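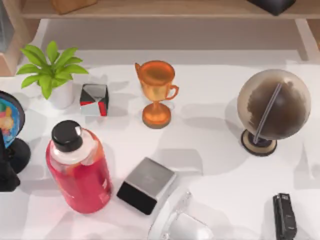 Diapositiva 1. La mesa del simulador, con la copa naranja, los globos y la botella roja.

Última actualización: septiembre

Vale, arranco sin presentarme mucho, que el título ya sale en el programa. Saludo, compruebo que el micro va y pregunto quién ha teleoperado algo alguna vez, aunque sea un dron. Espero a las manos. Si se levantan pocas, mejor, así me lanzo a contar lo del retardo con calma.

Primera idea, y la digo despacio: enseñarle una tarea a un robot se parece bastante a enseñar a aparcar a alguien. Puedes llevarle el volante o puedes darle indicaciones desde fuera. En Bovinstead empezamos por lo primero, agarrando el brazo con la mano y moviéndolo por donde queríamos que fuera. ¡Es una gozada! Notas el peso, notas cuándo te has pasado, y cualquiera aprende en un rato. Lo malo es que tu propio cuerpo se cuela en medio de todo, tapas la cámara con el codo y luego la mitad de las grabaciones tienen una manga de jersey en primer plano (la mía, casi siempre).

Así que nos pasamos al mando a distancia, y de ahí al simulador, que en casa llamamos Liltdale. Aquí señalo la mesa de la primera diapositiva. Digo que me gusta tenerla desordenada - una planta, una grapadora, un cubo de colores con triángulos - y que con mesas limpias las demostraciones nos salían preciosas y el robot aprendía poquísimo.

Pausa, agua.

Cifras, rápido y sin leerlas todas. Llevamos 3742 demostraciones guardadas. Las hicimos entre 12 operadores, y cada sesión dura 35 minutos como mucho, porque después la gente empieza a dar tirones con el mando y eso también se aprende, por desgracia. Contar lo de mi peor tarde: tiré 29 tomas seguidas a la basura por tener mal puesta la escala del mando. Movía la mano un centímetro y la pinza se iba a Cuenca. Dejar que se rían.

Siguiente.

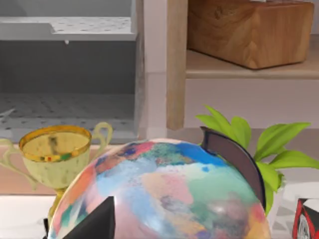

Diapositiva 2. De cerca: el globo, la copa dorada y la punta de la pinza asomando por abajo.

Aquí me paro un buen rato, que es la parte que más me interesa. Preguntar al público: ¿cuánto diríais que hay entre la punta negra y la esfera? Con una sola vista yo no me atrevo a decirlo, y eso que llevo meses con esto. El globo se come media pantalla, le tapa un trozo a la copa y a la planta casi solo le ves las hojas por detrás del arco. Pues con eso tiene que decidir el operador. Y cuando duda, frena, y esa duda queda grabada en la demostración.

Explicar las dos escuelas. Una recorta las dudas y deja el movimiento limpio. La otra, la nuestra, las conserva y las etiqueta. Durante un tiempo recortamos todo y el robot salió de lo más decidido... contra los objetos. Ahora marcamos cada frenazo con una tecla, y ya está, es cutre pero funciona. La tecla es la F8, por si preguntan, que siempre preguntan.

Si voy bien de tiempo, el experimento Hordiienko: el mismo operador repite la tarea con vista cenital y luego con vista cercana. Con la cenital planifica mejor el recorrido, con la cercana afina el agarre. Yo soy de alternarlas, aunque marea un poco al principio. Si voy mal, me lo salto y paso a Drallport.

Drallport es la herramienta de revisar tomas. NO hacer demo en directo, que ya me pasó una vez. Enseño el vídeo, sin sonido, y voy hablando encima. Insistir en que revisar cansa más que grabar y que conviene que revise otra persona.

Preguntas. La de si vamos a liberar los datos: todavía no lo sé, decirlo tal cual y apuntar el correo de quien los quiera. Y acordarme de recoger el adaptador del portátil.

Compartido 35 veces · 12 comentarios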